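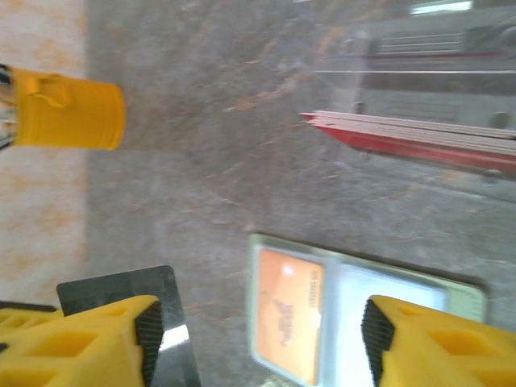

ok so the counter. I said I would deal with the counter in January and it is 2024-01-31, so technically I have until midnight. Thread, because if I post it I have to finish it

Background for anyone new: everything in this house that doesn't have a home goes on the counter. Mail, chargers, craft stuff, things that need to go back to people. I love a clear counter. I have had one maybe twice since we moved to Lemcombe

Rule number one, borrowed from Ayten Avcı who taught the decluttering evening at the library: you don't sort, you pick up ONE thing and decide about that thing. No piles. Piles are how I got here

I immediately made a pile

Fine, starting over. Flat things first. Flat things are my weakness because they slide under each other and then they're basically invisible until you need the space. Anything flat and dark especially, I swear I have wiped around stuff for weeks thinking it was part of the counter

Flat and black: goes upright on the shelf next to the cookbooks. Decision made in under a minute!! Look at me

Next, the pale greenish one with the orange in it. I love the colors on this so much, the orange against that washed-out silvery green, and it has been lying at an angle in the same place for so long that I'd stopped seeing it. Keeping it, obviously. But where

(Erhan Çınar just replied "in a drawer" and Erhan, respectfully, you have seen my drawers)

Round things are the other problem. Cylinders should be standing up. Mine are always on their sides, and then you bump the counter and off they go across the floor and under the stove. There's a yellow one that I'm standing up right now as I type. Ok it's up

Small break for tea. While the kettle's going, a question: do you all keep a basket for "belongs to somebody else"? I have a library book, a cake tin that is Daranee Khamphan's, and a set of Allen keys that I think came from Marthinus Steyn in the fall. Daranee if you're reading this I'm so sorry, it was a great cake, the tin is clean

Back. So I moved the flat pretty thing over to the dark gray table, the one with the pale brown veins, to have a proper think about it with nothing else around. Very much recommend this by the way. Take the item AWAY from the clutter and look at it on its own for a second. Half the time you go oh, I don't even like you
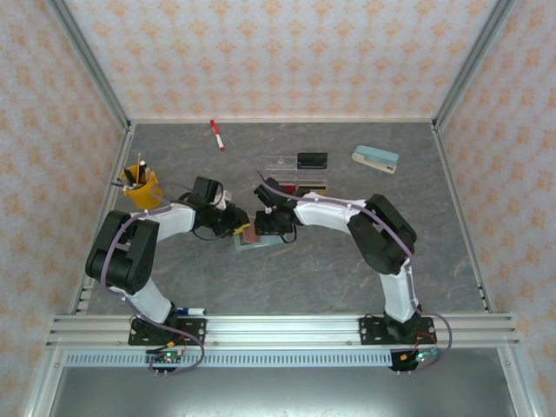 green-blue on dark gray, with the orange flowers behind. I do like you

Ok yes, the flowers. Every time I post that corner I get asked about them. Orange medallions in rows on the back, bigger blossoms on the sides. The pattern is called Prarkenell and I got it from a little shop called Hodelora that was selling off the ends of things. I paid 300 for the lot and then lay awake wondering if it was too much orange. It is not too much orange

Yiğit Yazıcı says it looks like his grandmother's tablecloth and he means it as an insult and I'm taking it as the nicest thing anyone's said about my taste all winter

Anyway I do think a cheerful background helps with boring jobs. I used to sort stuff on the bed, on a beige cover, and I would give up after ten minutes. Put me in front of a bunch of orange flowers and I'll go all afternoon apparently

Also a tip that I got from a comment on here ages ago and can't find again: put the little things on top of the flat thing they go with BEFORE you walk away from it. If I set a small piece down anywhere else it's gone. I once spent 72 minutes looking for one tiny part and it was in my cardigan pocket

Someone's asking about storage boxes. I use the Lumbantobing ones, the shallow size. They're not cheap and the lids are a bit stiff but they stack and you can fit them under a bed. I don't have enough of them. I never have enough of them

Counter update: I can see a good long stretch of gray that I haven't seen since before the holidays. I wiped it. There was a ring from a mug that I'm choosing to believe was always there

Still to do: chargers (ugh), the mail, a jar of buttons. Whoever told me to count the buttons, no. I'm guessing there are 2,000 of them and I'm not checking

Things that are leaving the house: three pens that don't work, a candle that smells like soup, one of two identical pairs of scissors. I wanted to keep both. I asked Ayten and she just sent back a picture of her own single pair of scissors

oh and the green and orange one is going on the shelf by the window, leaning, where I can see it. Took me the whole thread to decide that

Marthinus says the Allen keys aren't his. So if anybody's missing some Allen keys

going in for the chargers now, back later with the mail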